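Mayo, once de la noche

Hoy he vuelto a hacer el pan de la abuela y otra vez me ha salido bajo. Cuatro intentos en lo que va de mes. Lo apunto todo porque si no, dentro de una semana no recuerdo qué cambié.
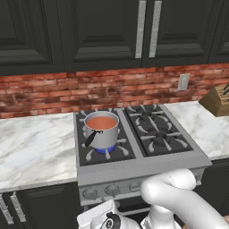

Zulmira dice que el problema es la masa madre, que la tengo floja y que no debería usarla hasta que doble en menos tiempo. Se lo conté por teléfono a mediodía y no me dejó terminar. Según ella, con la harina Salgado hay que dar dos refrescos seguidos la noche antes, y el segundo con agua templada. Le dije que yo solo daba uno. Hubo un silencio y luego me preguntó por su sobrino, así que supongo que la cuestión quedó cerrada.

Las cantidades de hoy: 500 gramos de harina, un poco menos de agua que la otra vez, la sal de siempre. Amasé a mano hasta las diez de la mañana y la dejé tapada con un paño. A la una la miré y había subido poco. A las cuatro la miré otra vez y ya había subido más, pero se me pegaba a los dedos y me costó darle forma. En el cuaderno de la abuela pone «hasta que esté», y nada más. Mi madre tampoco sabe cuánto era eso. Se acuerda del olor y de que no se podía abrir la puerta del patio.

Bajé a la tienda de Conceição Rebelo a por levadura, por si acaso. No la usé, pero ya está en casa. Conceição me ha subido el precio de la harina y me lo ha dicho ella misma antes de cobrarme, cosa que agradezco. También tenía centeno. Compré un kilo.

La miga ha quedado cerrada por abajo y con un agujero grande arriba, justo debajo de la corteza. La corteza, bien. Cené dos rebanadas con aceite y tomate y no estaba malo, solo pesado. El resto lo he cortado y lo he congelado para tostadas.

Por la tarde llamó Laiba para lo del sábado que viene no, el otro. Quiere que lleve pan. Le dije que sí sin pensarlo y ahora tengo que conseguir uno decente antes de esa comida. Seremos bastantes, porque vienen también Catarina y Simão con los niños. Si no me sale, lo compro y lo digo.

Otras cosas del día: pagué el seguro, no llamé al dentista, lloví yo más que el cielo cortando cebolla para el caldo. Tengo que devolverle a Catarina el libro de los fermentos —lo tengo desde Navidad— y preguntarle si ella deja la masa en la nevera toda la noche. Creo recordar que sí.

Para el próximo intento: dos refrescos, como dice Zulmira. Menos agua, 20 gramos menos. Cien gramos de centeno y 400 de la blanca. No mirar la masa cada media hora. Precalentar el horno más rato, con la olla dentro.

He sacado el tarro de la nevera y le he dado el primer refresco ahora mismo. Mañana, antes del café, el segundo.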